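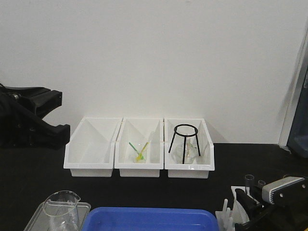
Cubetas de plástico blanco de frente inclinado con material de laboratorio: un vaso de precipitados en la central y un trípode con aro en la derecha.

Cubeta de almacenamiento de frente abierto

La cubeta de almacenamiento de frente abierto, llamada también gaveta de frente inclinado, es un recipiente rectangular sin tapa cuya pared delantera presenta un labio rebajado u oblicuo. Se emplea para clasificar y tener a mano piezas, herramientas o utensilios de tamaño reducido. Su uso está extendido en talleres, almacenes, farmacias, centros de enseñanza y laboratorios, donde sirve para agrupar el material de vidrio, los soportes y los accesorios de trabajo.

Denominación

En español conviven varios nombres para este objeto. En el ámbito industrial predomina «gaveta», mientras que en los laboratorios se prefiere «cubeta». Este último término puede dar lugar a confusión, puesto que designa asimismo el pequeño recipiente transparente utilizado en espectrofotometría. Los catálogos comerciales recurren a menudo a la expresión «caja de frente abierto» para distinguir ambos artículos.

Características

El cuerpo suele fabricarse en una sola pieza por moldeo por inyección, generalmente en polipropileno o polietileno. La base es con frecuencia algo más estrecha que la boca, lo que facilita el desmoldeo y permite encajar unas unidades vacías dentro de otras. El labio delantero inclinado deja ver el contenido y permite introducir la mano sin mover el recipiente.

Muchos modelos incorporan en la parte posterior una pestaña para colgarlos de un panel y, en la delantera, un alojamiento para la etiqueta. Los colores más habituales son el azul, el rojo, el amarillo y el blanco. En los laboratorios se opta a menudo por el blanco, sobre el que se distinguen con facilidad los restos de reactivos y los fragmentos de vidrio.

Uso en el laboratorio

Las cubetas se disponen normalmente en fila al fondo de la mesa, contra la pared, de modo que quede libre la superficie de trabajo. El reparto del contenido responde a uno de dos criterios. El primero es la clase de objeto: vasos de precipitados, matraces, varillas, pinzas. El segundo es la operación, de manera que cada cubeta reúne lo necesario para una práctica determinada, por ejemplo un trípode y el recipiente que ha de calentarse sobre él.

Vidrio. Los vasos de precipitados y los matraces se colocan de pie, con la boca hacia arriba, y separados entre sí. No deben apilarse dentro de la cubeta. Las piezas desportilladas se retiran al contenedor de vidrio roto.

Varillas y agitadores. Por su longitud suelen sobresalir del borde. Es frecuente guardarlos apoyados en un vaso, aunque el conjunto resulta inestable cuando este es pequeño.

Soportes metálicos. Los trípodes, aros y nueces se guardan únicamente una vez fríos. Conviene que no compartan espacio con material de vidrio, salvo durante la preparación inmediata de un ensayo.

Reactivos. La cubeta de frente abierto no es un recipiente de contención y no sustituye a las bandejas de retención previstas para líquidos corrosivos o inflamables.

Sistemas de organización

Entre los sistemas descritos en manuales docentes figura el método Limach, que asigna a cada puesto una cubeta de entrada, una de trabajo y una de salida. La cubeta de entrada contiene el material limpio y la de salida recibe el usado, que se traslada al fregadero al término de la sesión. Una variante, elaborada por Inès Fleury para las aulas del centro Felstead, reserva siempre una cubeta vacía en cada puesto con el fin de evitar que el material sobrante se acumule sobre la mesa.

El almacén escolar Atinga aplicó el sistema en 21 puestos de prácticas. Su inventario, revisado cada mes de diciembre, comprende hasta 4000 piezas clasificadas por cubeta. Minoru Uchida, responsable de la clasificación, introdujo un código de cinco colores para las etiquetas: vidrio, metal, plástico, porcelana y material fungible.

El fabricante Candix comercializa una serie de 26 referencias que difieren en la profundidad y en el ángulo del labio. Las de menor altura se destinan a tapones y conexiones; las más profundas admiten trípodes y matraces de fondo redondo con su apoyo.

Limpieza y conservación

Las cubetas se lavan con agua templada y detergente neutro y se secan boca abajo. El polipropileno tolera la mayoría de las disoluciones acuosas de uso corriente, pero ciertos disolventes orgánicos pueden reblandecerlo o mancharlo. La exposición prolongada a la luz solar amarillea el plástico blanco y lo vuelve quebradizo, en especial en las aristas del labio. Las unidades agrietadas se sustituyen y no se reparan con adhesivo.

Véase también

Bandeja de laboratorio
Gradilla
Material de vidrio
Trípode de laboratorio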